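Last updated: Fri 9 October

Coffee habits among students at Skarkdale

The aim of our project was to find out where students buy or make their coffee, and how much money they spend on it. We chose this topic since almost everyone in the course drinks coffee, but prices in the town have changed a lot during the last two years.

We sent a questionnaire to 2,326 students and received 716 answers. The questions were about brewing at home, the canteen, and the two cafés near the campus, Jimach and Erkesel. We had hoped for 900 answers – the exam period was probably a bad time to ask.
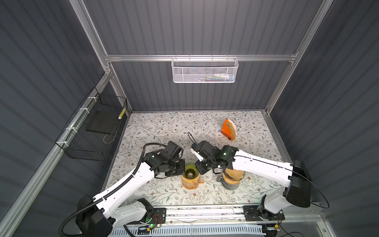

Text: Holger Aasen

Most of those who brew at home use a filter method. Pour-over was more popular than we expected, especially with students who live alone. Students in shared flats more often have a machine, and they divide the cost of the beans.

Erkesel was the most visited café. Many wrote that it is quiet in the morning and that one can sit there long with one cup. Jimach is cheaper, but it closes early.

A weak point of the study is that we did not separate weekdays from weekends. Some answers on spending were also difficult to use, for example when a student gave the sum for the whole flat. We removed these answers from the cost table. In November we will repeat the cost questions with a shorter form.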